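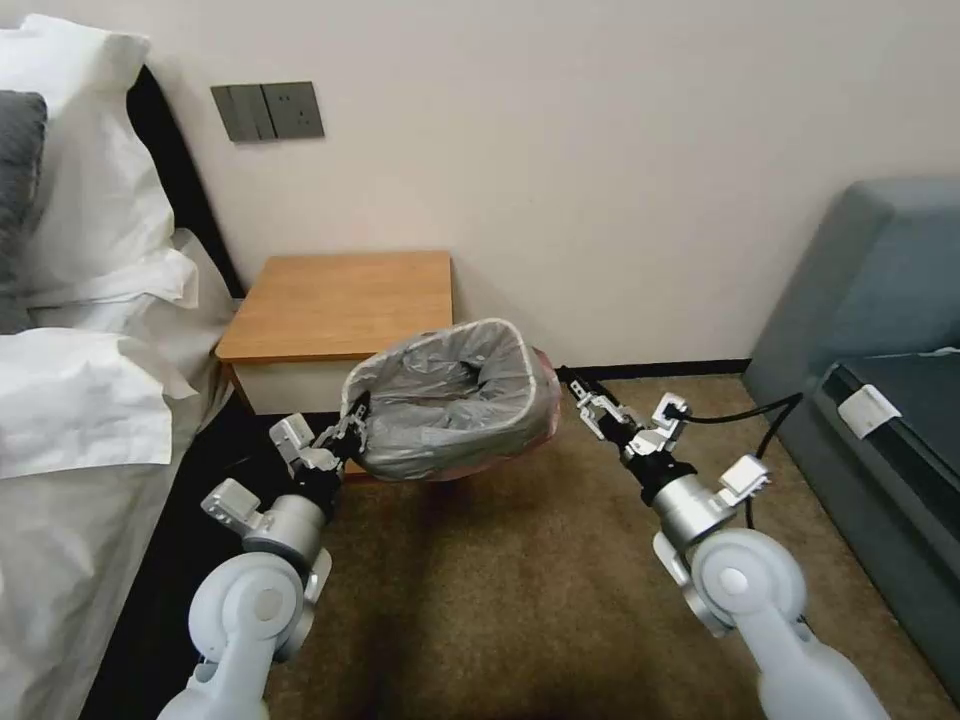 GASANHOLM, August 24, 2025 - Omix today opened sign-up for its small-hotel recycling program, which takes the sorting of guest room trash out of the hallway and into a shared depot at Clesinholm. Hotels with up to 100 rooms can join. No setup fee, no long contract. The program starts from a plain fact of the trade: most guest rooms have one small wastebasket with a bag folded over the rim, next to a nightstand or under a desk, and everything goes in it. Bottles, receipts, coffee cups, the lot. Omix is not asking hotels to change that basket. Same basket, same kind of liner, picked up the same way. What changes is where the bag goes next.

Under the program, bags from guest rooms are tied, put in a marked cart and collected before noon. At the Clesinholm depot they are opened and sorted by hand into paper, cans, plastic, glass and the rest. Each hotel gets a one-page report every month, by email, with weights for each type. Hotels that want the paper version can ask for it.

A trial began in June with 2 hotels in the Gasanholm harbor district, 333 rooms between them in four buildings, none over the 100-room limit. Both have signed on for the full program. Housekeeping staff got one short training session at the start of a shift, paid, and a card for the cart. Most questions were about liquids. (Pour them out first. It's on the card now.)

"We tried the two-bin thing in the rooms years ago and guests just used whichever one was closer," said Elspeth Geddes, head of hotel services at Omix. "Then the housekeepers had to re-sort it on their knees. That was a bad system and I was one of the people who pushed it, so I'm glad to see the back of it."

Geddes said the harder part was the collection times. Early checkouts fill the carts by ten, late ones not till after two, and the first route missed half of the second group. A later pickup was added in the trial's third week and stays in the full program for any hotel that asks for it.

Routes and reports are run on scheduling software from Yu, which also handles the billing. Hotel managers can move a pickup or skip one up to the evening before. Holiday weeks have there own calendar, sent out ahead of time.

Price is set by room count and billed monthly. Liners are not included - hotels can keep buying from their present supplier, any color, as long as the bag ties shut. Batteries, light bulbs and kitchen waste are not accepted in room bags and need a seperate pickup.

The Clesinholm depot has room for 600 bags a day at opening. Hotels will be added in the order they sign up, harbor district first, then the station side and the lake road. Bed-and-breakfasts can apply too, but may have to share a pickup stop with a neighbor.

Sign-up forms are at the Omix front desk in Gasanholm or by mail on request. Depot visits for hotel managers can be booked through the same desk, closed shoes please.

About Omix
Omix provides waste pickup and linen transport to hotels and guest houses in Gasanholm and Clesinholm.

Press contact
Elspeth Geddes, Hotel Services, Omix, Gasanholm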